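The Gauge House at Anbridge

The tide gauge at Anbridge was read twice in every watch, on the hour and on the half. The reader wrote the level in the left column, the air pressure in the middle and the initials of the post in the right. Names were not used. The post was called Lower Reader, and for eleven years I was Lower Reader.

The gauge house stood on the seaward end of the breakwater. It had one room, a stove, a well shaft with a float in it, and a brass drum that turned once a day under a pen. The drum was made by Barreto and was accurate to a quarter of an inch. The written readings were a check on the drum. Where the two disagreed, the drum was believed and the reader was asked to explain.

In November of my last year, the two began to disagree.

The first difference was small. At half past two in the morning I read the staff at nine feet four, and the pen stood at nine feet one. I tapped the drum case, as the handbook allows, and the pen did not move. I wrote both figures and put a cross in the margin. At three o'clock they agreed.

The same thing happened the next night at twenty past three, and the night after that at ten past four. Anyone who has worked with tides will see the pattern. The error was keeping tidal time. It came fifty minutes later each night, and it came at the same point of the ebb.

I reported this to the harbour office at Jundstead. The reply came on the supply boat with the coal. It said that a float may stick in its well at a given height if there is weed or scale on the lining at that height, and that I should clean the well. This was sensible. I drew the float, which took most of a slack water, and scrubbed the lining with a long brush to a depth of 30 feet. There was weed, but less than I had hoped for. I greased the chain, put the float back and set the pen to the staff.

That night the difference was five inches.
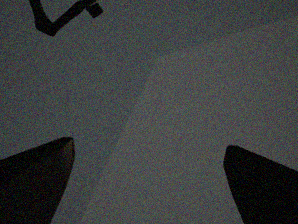
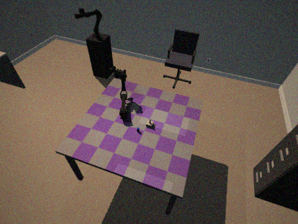

I stopped looking for the fault in the float and began to plot the differences instead. The office had supplied squared paper, but it had got damp and would not take ink, so I worked on the table itself. The top was chequered in purple and a greyish beige, painted by some earlier reader for draughts, and the squares did well enough for a grid. I gave one row to each night and one square to each quarter of an hour, and set a dried pea wherever the pen and the staff had parted. After nine nights the peas made a line running aslant across the board. It was quite straight. A sticking float does not give a straight line, as weed grows and scale breaks away, and the height of the fault would wander.

There remained the staff. A tide staff is a painted board bolted to a wall, and nobody thinks of it as an instrument. If it is wrong, everything else is wrong by the same amount and the books still balance. I had never considered that it might be wrong for half an hour and then right again.

I took a lamp down the outer steps before the next occurrence. The handbook says that a reader should not go below the eleventh step in the dark, and I stood on the eleventh. The sea was quiet. There was a long low swell from the south-west, which I allowed for by taking the mean of crest and trough in the usual way. At the expected time the water on the staff stopped falling.

I timed it. The ebb at that stage should have dropped the level an inch every four minutes. For twelve minutes it did not drop at all. Then it rose by 2 inches, held, and went down quickly until it had made up what it owed. I looked along the breakwater to both sides. The wet line on the stones had gone down as it should have done. Only the water on the face of the staff had stayed up, in a strip the width of the board, with a clean edge on either side.

I went back in and entered the reading. In the remarks I wrote "level at staff not representative". I could not think of a better phrase and I still cannot.

The winter readings went on. I kept the plot going until I ran out of board, then cleared the peas and started again from the first row. The difference grew at an even rate. By the shortest days it stood at a foot and a half and lasted nearly an hour. I found that if I held a second board against the wall next to the first, the water on the second behaved properly. If I painted figures on the second board, it did not. I tried this with three boards. Bare wood read true, and marked wood was held. I sent these results to Jundstead with a sketch. They acknowledged the sketch.

There is an old gauge at Skorberg, across the bay, which was given up when the channel silted. Its books are kept at Anbridge because the shelves there are dry. I had dusted them many times and never opened one. In the last volume the figures are in a neat upright hand, and for the final four months there are crosses in the margin. The differences are small at first. They come later each night. On the last page the reader has given a level of 70 feet, which is higher than the roof of the gauge house there, and after it, in the column for remarks, the word "steady".

I checked the pressure entered against that reading. It was ordinary.

The handbook has no instruction for this, so I drew one up. I unbolted the staff and carried it inside. I planed off the figures and burned the shavings in the stove. For the written check I went down to the eleventh step with a weighted line and felt for the water by the change in the pull, in the dark, without a lamp, and I did not knot or mark the line. I measured it against my arm when I was back indoors with the door shut. The readings obtained in this manner were coarse, but they agreed with the drum. The water came and went as the tables said it should.

I kept to the method until my relief came on the boat in spring. The handover took one tide. I showed the new reader the stove, the well, the brush, the grease and the spare pens, and where the roof let in. I explained about the staff and gave my reasons, and the new reader listened and wrote it down. There was a parcel on the boat as well, addressed to the post and not to me. It was long and flat and wrapped in sacking. The office had noted that the staff at Anbridge was missing and had sent another, freshly painted, marked in feet and inches to the top. The number on the back was 2000.

I asked that it should be left in its wrapping. The new reader said that the office would surely want it put up, and that it could be done that afternoon while the water was low. The boat would not wait. From the stern I watched the breakwater for as long as there was light enough to judge a level. The wet line went down the stones evenly on both sides of the steps. I took the time at the first buoy and again at the second, out of habit, and I had nothing with me to write them in.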